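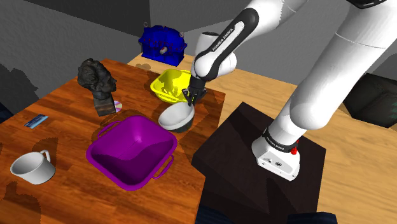

Every September, the people of Prillcombe walk into the old grain exchange on a Friday evening and argue about how they want to be governed. They have been doing it since the first town charter failed at the ballot box, and I can't think of a livelier night in local politics anywhere in the valley.

The rules are wonderfully simple. Anyone who lives in town may speak for two minutes. A bell rings, the next person stands up, and on it goes until the list runs out. This year the list ran to 124 names, and when I slipped out for air at eleven o'clock there was still a line down the stairs!

What were they talking about? The river bridge to Jestmont, mostly. The two towns have shared it for decades (and shared the bills, with a good deal of grumbling), and now there is a proposal to put both under a single elected council. Jestmont voted yes in the spring. Prillcombe, the larger and more stubborn of the pair, said it wanted to hear itself think first.

And it did. A teenager too young to vote spoke for the merger and got a roar from the balcony. A retired bus driver spoke against it, then changed his mind halfway through his own speech and sat down laughing. One woman read out the 3134 signatures gathered for a referendum — well, she read the first page, and held up the rest as the bell went.

I grew up in a place where politics happened on television, a long way off, between people in dark suits. So I'm still a little giddy at seeing a baker and a school principal trade points on voting districts as if it were football. They know each other, they'll meet at the post office in the morning, and they go at it anyway, with real heat and decent manners.

The Nuseo, the town's weekly paper, will print every speech in full, as it always does. It takes a double issue, and people keep them in drawers for years. My landlady has one from the very first bridge debate, with furious notes in the margins.

The referendum should come before winter. Whichever way it goes, the exchange is already booked for next September.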